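Guvthorpe Housing Association
Household Advice: Caring for Wooden Worktops

Many homes on the Filwood estate are fitted with solid wood worktops. With modest attention they will remain serviceable for many years. The following guidance applies to oiled surfaces only; residents with a varnished or laminate worktop should consult the separate sheet.

Daily cleaning

Wipe the surface with a soft cloth wrung out in warm water and a little washing-up liquid, then dry it along the grain. Bleach, scouring powder and wire wool should not be used. Spills of tea, vinegar or red wine should be lifted promptly, particularly near the sink, where the joint between timber and sealant is most vulnerable.

Oiling

A new worktop requires 3 thin coats before use, and one further coat every few months. Apply the oil sparingly with a lint-free cloth, leave for 10 minutes and remove any excess. Allow the surface to dry overnight with a window open. Cloths used for oiling can ignite on their own – lay them flat outdoors to dry before disposal, and never leave them screwed up in a bin.

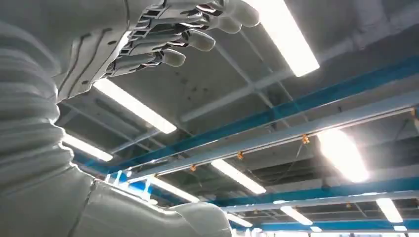
One resident of Trurkberg Court wrote to say that oiling in the evening had suited her household best, as the kitchen was then out of use until breakfast. She added that a second coat put on too soon had stayed tacky for 5 days, and that she would advise others to wait.

Marks and scratches

Light scratches may be rubbed down with fine abrasive paper, working with the grain, and finished with fresh oil. Black rings left by tins or iron pans usually go deeper and may need several attempts. Burns should be reported to the Guvthorpe office before any sanding is undertaken.

Hot pans

Trivets should be used at all times. Oil gives no protection against heat.

Worktop oil may be collected from the Filwood office on weekday mornings. Please bring a clean jar with a lid.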